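Subtitle room notebook, 3/31/23

Episode 411 of Zelora, first pass done, second pass half done, and I want to get the problems down before I forget which ones I've fixed.

The big one is the letter scene. Old Mrs Herath reads out the letter her son left, and she calls him by the baby name all the way through, the one we've been putting as "little one" since the hospital episodes. Fine when he was in a coma. Now he is a grown man who has sold the tea land behind her back, and "little one" at the top of every other line makes her sound dotty, when the actress is playing it absolutely furious. I tried "my boy" and it's much better. It also gives her the last line, "You were my boy", which lands on the door slam. The trouble is that anybody who has watched from the start will have "little one" in their ear. I've gone with "my boy" for the letter and kept "little one" once, right at the end of the episode when she's alone with the photograph. Janaka, shout if you hate it.

Next, the wedding that isn't a wedding. The word they use for the ceremony can be the engagement or the signing, and the writers are plainly enjoying the muddle, as Ruvini thinks she is engaged and her uncle thinks she is married. If I pick one English word the joke goes, and so does the plot for the next week or so. "The ceremony" works for most of it. It's flat in the kitchen argument though, where they must say it every few seconds. Current version:

UNCLE: You stood up in front of everyone.
RUVINI: I stood up. I didn't sign.
UNCLE: Standing is enough in this house.

I like that a lot more than what I had yesterday, which was a little lecture on customs squeezed into two lines. It does mean "sign" has to be kept clean everywhere else, so I went back and changed "a bad sign" to "bad luck" in the temple bit. If you see me using "sign" for anything but the paper, take it out.

Reading speed. The uncle talks like a tap left running. Sondley want everything comfortable for a slow reader and I do agree with them, but his speech about the Drasura house came out at 49 characters on one line and it was still only half of what he says. Cut the cousins altogether. They're never mentioned again as far as I can tell from the outlines (which stop in December, so who knows). Kept the well, because the well is going to matter. He looks at it three times. No one looks at a well like that in this serial unless somebody's going in it.

Drasura itself: we are spelling it Drasura, one s, no h. I found it both ways in the old files and I've put it right in the ones I had open. Not the whole back catalogue, I'm not made of evenings.

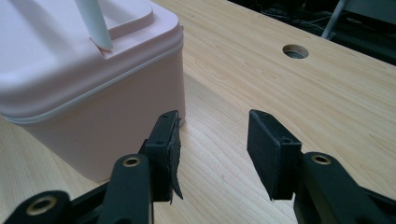 Pink storage box on the table, lid side up.

Songs. There's a new title song from this episode on and nothing in the notes about whether we do the words. The old one we left alone after the first week. I've done a rough version of the new one because the second verse gives away that Ruvini's mother is alive – or it does if you take "she who waits by the river" as a person and not as the moon. I asked Janaka and he laughed and said it's always the moon in title songs, and then an hour later came back and said hang on, no, maybe it isn't. So. I've left it as "she who waits by the river", lower case, no help given either way, and viewers can fight about it.

The crying problem again. When Ruvini cries and talks at once the sound drops so low that I'm half guessing. In the garden scene she says either "I never asked him" or "I never left him", and they're close enough in the mouth that looking at her lips didn't settle it. Played it on the good headphones, then on the rubbish speakers, then at half speed, which makes her sound like a cow in a tunnel. Janaka hears "asked". I hear "left". The next line is her sister going "Then why did he go?", and that fits both, thank you very much. Gone with "asked" for now and marked it in yellow. If the script pages come through from Sondley before delivery, check that line first, before anything else.

Things I got wrong in the last episode and am owning up to:

The doctor is Ruvini's godfather. I had him as her grandfather in one line. I know.

"He has crossed the water" should have been "He's gone abroad". I left it word for word because it was pretty, and then in this one they make it very clear he flew to Dubai. I've swapped it in the recap at the top, but the old episode has already gone out with it.

There was a stray full stop hanging in the middle of the car crash for what felt like a year. Came from me splitting the scream into 2 captions and deleting the wrong half.

On the recap, by the way: the bit of old footage at the start has been recut, so the old timings do not fit and you can't just paste the block over. I did paste the block over. Mrs Herath was saying the lawyer's lines. It was quite good, to be fair, but it's fixed now.

House style for the row between the brothers, seeing as it goes on across the next few episodes: dash for being interrupted, dots for trailing off, and no capitals for shouting. The elder one shouts everything and it would look like a ransom note. Let the actor do it. I've allowed one exclamation mark, on "Get out!", and I'm spending it there and nowhere else.

Also, "brother". They say it at the end of nearly every line and I've kept it only when it's being used as a weapon. That's 4 times in the whole row and I think each of them earns its place. First one is when he puts the keys down.

Still to do: the second half of the second pass, from the hospital corridor on. Check the nurse's name against the older files, she's been away so long I don't trust my memory. Ask Sondley if the phone message on screen needs its own caption or if the voiceover covers it (she reads out most of it but skips the final bit, and the final bit says who it's from, so I'd say yes it does). And somebody please decide about the moon.

Later – Janaka has watched the letter scene through and is happy with "my boy". He wants "You were my boy" held a touch longer, past the slam. Tried it, he's right, have moved the out-time. He still says "asked".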